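4.2 Operational results at the passenger terminal

The second part of the study took place in the coach and ferry terminal at Ornunlow, where the Vuvley planning tool was used beside the existing duty desk for 12 weeks. The tool receives the arrival messages, the ticket gate counts and the staff roster, and it gives every 4 minutes a forecast of the queue at each security lane. The duty manager was free to follow the advice or to ignore it, and both decisions were stored in the log.

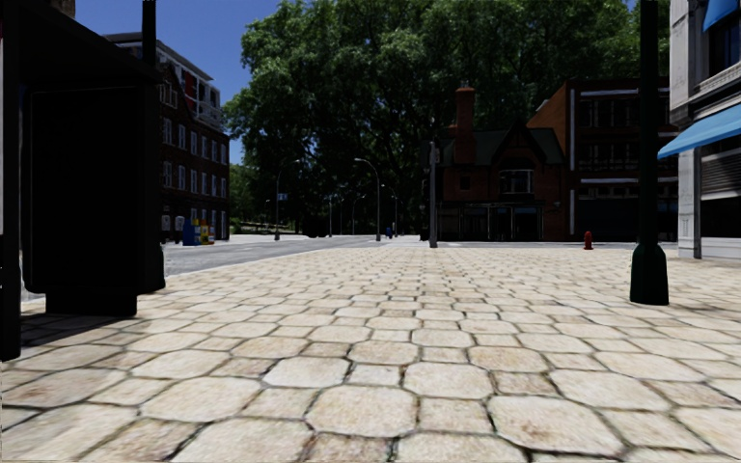

4.3 Data and preparation

We used 1000 forecasts for the evaluation. Forecasts made during the fire drill in July were removed, as the gates stood open and the counts had no meaning. The gate counters at Tostance pier are of an older type and send their values late. For these counters we repeated the last known value until a new one came, which is a simple solution, but the supplier Değirmenci confirmed that it is the same rule their own display uses.

The model is a gradient boosted tree with 300 trees. We also tried a recurrent network. It gave a slightly smaller error in the morning peak and a larger one in the evening, and its training needed much more time on the computer of the terminal. For this reason we present only the results of the tree model.

Figure 4. Simulated street surroundings, view along the pavement.
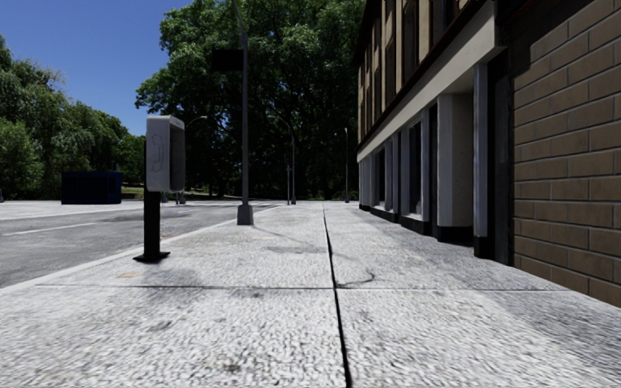
The error of the forecast was lowest between the opening of the terminal and noon. After noon the coaches arrive with larger delays, and the arrival messages are often corrected several times before the vehicle reaches its bay. The model treats each correction as new information, and so the forecast for one lane could rise and fall within a short time. Duty managers told us that this made them trust the tool less, even when the final value was correct. We therefore added a smoothing step, which holds the forecast until two messages in a row agree.

With smoothing, the advice to open one more lane was followed more often. We can't say how much of this comes from the smoothing itself and how much from the staff becoming used to the screen, because both happened in the same weeks.

4.4 Limits of the study

The tool knows a passenger only from the moment when the ticket passes the gate. People who wait outside, for example in good weather or while they finish a telephone call, are missing from the forecast, and they can enter all together shortly before departure. A larger model wouldn't solve this, as the information is not in the data. A count at the stops in front of the building could help. A shelter like the one on the left, with its flat black canopy and a solid side panel, would be a natural place for a counter, although such a panel may hide part of the people from a sensor mounted behind it.

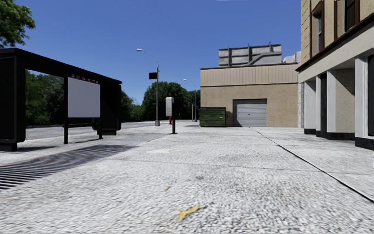 Staff planning is the other open question. The roster in Ornunlow is fixed one month before, and the duty manager can only move people between tasks on the same shift. Opening a lane takes a person from the information desk, and our measure of success doesn't include the longer waiting there. If the measure is extended to the stops outside, the surface should be considered too: on light grey, speckled concrete with faint seams between the slabs, marked waiting zones would have to be painted or fixed by the terminal before a camera could use them. We haven't tested this, and the costs for Tostance pier would have to be calculated separately.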